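작업노트 / 2023년 11월 29일 / 섬유 작업실

Kumsa 난간 커버 건. 어제 뜬 조각 다시 쟀음. 35코로 잡은 게 역시 좁다. 난간 기둥에 두르면 꿰맬 자리가 안 나옴. 세탁 전 치수로 계산한 게 실수. 세탁하고 나서 폭이 줄었는데 길이는 거의 그대로. 다음 조각부터 코 수 늘리고 바늘은 그대로 감.

실은 Mudeck 아크릴 혼방. 색은 겨자, 벽돌, 청록. 벽돌색만 로트가 달라서 나란히 놓으면 티남. 한 단씩 번갈아 뜨면 섞여 보일 듯. 해보고 안되면 벽돌색은 뒷면 쪽 기둥으로 돌림.

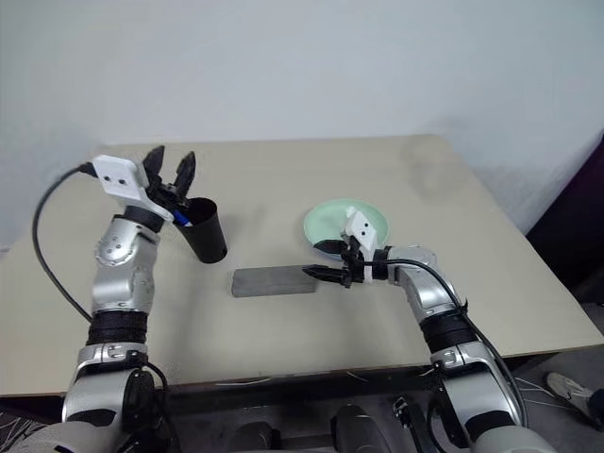
최종 수정: 2023-11 (물빠짐 시험 부분 추가)

물빠짐 시험. 미지근한 물에 중성세제 조금, 흰 면 조각이랑 같이 담금. 겨자 이상없음. 청록은 면 조각에 아주 옅게 묻어남. 두번째 물에서는 안 나옴. 청록은 뜨기 전에 타래째로 한 번 헹구고 시작할 것. 식초는 안 넣음, 아크릴 혼방이라 의미 없다고 봄.

이음새. 세 가지로 꿰매봄.
- 메리야스 잇기: 제일 깔끔한데 밖에서 서서 하기엔 느림. 손 시리면 더 느림
- 감침질: 빠름. 당기면 벌어짐
- 코바늘 짧은뜨기로 잇기: 이음선이 튀어나오는데 오히려 무늬처럼 보여서 괜찮음. 뜯기도 쉬움

현장에선 코바늘로 간다. 철거할 때 가위로 이음선만 자르면 되니까 조각은 살릴 수 있음. 실 끝은 최소 한 뼘 남길 것. 지난번에 짧게 잘라서 다 풀렸다.

Grutville 육교 때 쓴 조각 꺼내봄. 보관상자 1523번. 봄여름 지나고 걷은 거라 햇빛 받은 쪽은 많이 바랬음. 분홍이 제일 심하고 회색은 멀쩡. 보풀은 생각보다 적다. 아래쪽 단에 흙때, 빨아도 안 빠짐. 땅에서 50센티 정도까지는 어두운 색 쓰는 게 맞겠다. 이번 도안도 그렇게 고침: 맨 아래 청록, 가운데 벽돌, 위가 겨자. 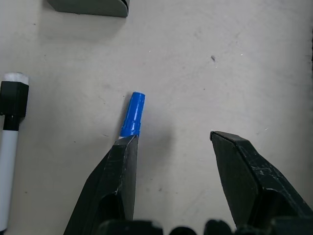
작업실 테이블 위, 파란색 뚜껑으로 보이는 부분.

조각 표시 방법도 정해야 됨. 종이 꼬리표는 비 맞으면 끝. 면 테이프에 써서 안쪽에 시침질하는 걸로. 적을 것: 기둥 번호, 위아래 방향, 실 로트. 방향 표시 꼭. Grutville 때 뒤집힌 조각 2개를 달고 나서야 알았음.

고정. 케이블타이는 난간 도장 긁는다고 해서 빼기로. 대신 안쪽에 고무단 뜨고 위아래에 끈 통과시켜 조임. 젖으면 무거워져서 흘러내리는 게 문제인데, 시험 조각 하나를 물에 적셔서 마당 파이프에 걸어둠. 내일 아침에 얼마나 처졌는지 재기. 걸 때 위쪽 높이를 분필로 표시해 놨으니 지우지 말것.

무게도 달아봐야 하는데 저울 건전지 없음.

Stavov 쪽에서 같은 도안 쓰고 싶다고 연락 옴. 보내줘도 되는데 치수 고친 다음에. 지금 도안 보내면 거기도 똑같이 좁게 나옴. 단수표도 손글씨라 옮겨 적어야 함. 기호 설명 빠진 거 있음(왼코 겹치기랑 오른코 겹치기를 같은 기호로 그려놨더라...).

설치는 3월 생각 중. 그 전에 허가 서류. 작년 양식 그대로 쓰면 되는지 확인 필요.

남은 일
- 새 코 수로 게이지 다시, 이번엔 빨아서 말린 다음 잴 것
- 벽돌색 번갈아 뜨기 시험
- 청록 타래 헹구기
- 끈 종류 고르기. 면끈은 늘어남, 폴리끈은 매듭이 풀림
- 5mm 바늘 하나 휘었음, 새로 사기
- 건전지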